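Workshop Robotics, Part 1
Session 4: Wiring, Fingers and Small Parts

These notes go with the fourth session at the Hurkerik workshop. They assume you have a printed base, a working shoulder joint and a controller board that talks to your laptop. If the shoulder still slips under load, go back to the session 3 notes and fix the set screw first.

What we cover

Wiring the wrist servo. Fitting and padding the gripper fingers. Setting the open and closed limits. Sorting hardware so that a teardown doesn't cost you a whole evening.

1. Before you start

Switch off the bench supply and pull the plug at the board end. Leave the arm in the folded position. The wrist drops when it loses power, so hold it or rest it on a block of foam.

You need a 2 mm hex driver, side cutters, a crimper, heat shrink and a strip of self-adhesive foam or rubber. The kit from Tralness comes with a hex key, but it is soft and rounds off after a few uses.

2. Wrist servo

Run the cable up the inside of the forearm and out through the slot behind the elbow. Leave enough slack for the elbow to bend all the way both ways. Most of the broken leads we see have been pulled tight here. Move the joint by hand through its full range before you put on any cable ties.

The connector goes on channel 4. Check the ground side twice. The Grisari board prints its labels under the connector row, and they are hard to read once the other leads are in.

Power up with the horn off the servo. Send the center position, 1380 on our scale, and wait for the servo to settle. Then fit the horn as close to square as the splines allow. You will be off by part of a tooth. Write down the offset and put it in the config file. Do not force the horn.

3. Fingers

Both fingers are the same print, one of them flipped. Clean the contact faces with a blade and wipe off the dust before you pad them. Cut the padding a little long, press it down from the base toward the tip, and trim it after it has had an hour to stick.

Padding wears. The edges go first, mostly at the tips, where the fingers drag on the bench. Replace it when the object starts to turn in the grip. Looks don't matter much.

4. Limits

Set the open limit first. Step the servo toward open until the linkage touches the stop, then back off two steps. Save that value. For closed, put a piece of card between the fingers and step in until it holds with a light tug. Past that point the servo only gets hot.

Typical values for this linkage are 3454 open and 1380 closed on the gripper channel. The controller will accept numbers up to 4000, but the linkage binds well before that. If your values are far from these, the horn is on the wrong tooth.

5. Sorting hardware

By now you have several screw lengths that look almost the same. Mixing them up matters. A long screw in the wrist plate goes right through into the servo case. Use a divided box with a clear lid, and settle the layout before any screws go in.
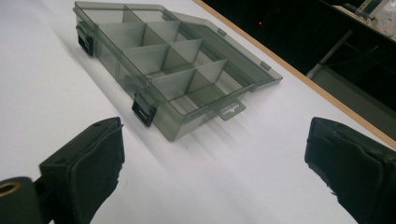
Give each joint its own pair of compartments, screws on one side and nuts and washers on the other. Work from the base of the arm to the gripper, so the order in the box matches the order of assembly. Spare horns and bearings go at the far end. Put a paper label under each group, because marker rubs off plastic.

When you take a joint apart, everything from it goes back in its own pair, including anything damaged. Sort out the damaged pieces at the end of the evening. Close both sides of the lid before you move the box.

6. For next session

Bring your offset and both limit values on paper. Run the open and close cycle for ten minutes and note whether the servo gets too warm to touch. Read the Szabó handout on joint angles up to the first worked problem. We start with the elbow.

12 shares
3 comments

Related
Session 3: Shoulder Joint and Set Screws
Session 5: Elbow Angles
Choosing a Bench Supply
Tralness Kit: Parts List, May Revision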